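Buy the grippers first

Every April I get asked the same thing by people with a bit of money left to spend: which robot arm should we buy? And every April I give the same annoying answer, which is that I wouldn't buy an arm yet.

I say this as someone who did it the wrong way round. At Kellel we put nearly the whole budget into 2 arms from Drikinen (lovely things, I still like them) and then found we had no training data, no plan for getting any and a bench booked out for 15 weeks. I spent a lot of that spring apologising.

When we planned the Clesis project I fought for a duller shopping list. Hand-held grippers, a pair per person, with marker cubes on them. A table. Plates, cups, something to stand in for breakfast. Then wages, and I mean proper wages, for the people who sit there and do the jobs.

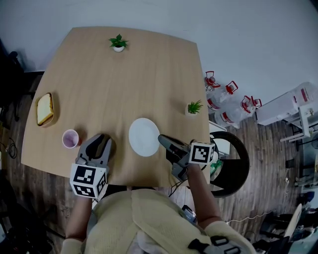
A gripper in each hand, with the plate, cup and toast on the table.

Look at how little of that is expensive! The clever bit is the person, and yet in most budgets I read, their hours are squeezed into a line near the bottom called "sundries" or something equally rude. Chevalier's first quote to us had a whole page on mounting brackets and one sentence on operators.

My other moan is spares. Pads wear, cables get tugged, cups get dropped. Put money aside for it, around 3 per cent of the kit cost in our case, and don't let anyone nibble at it in the summer.

I'm not against arms, by the way. We'll order one for Clesis when the recordings are good enough to be worth running on it - and by then the price may well have dropped, or the model we fancied will have been replaced by a better one. Waiting has cost us very little so far, apart from some teasing from the lab upstairs, who have a very shiny arm and keep asking to borrow our data.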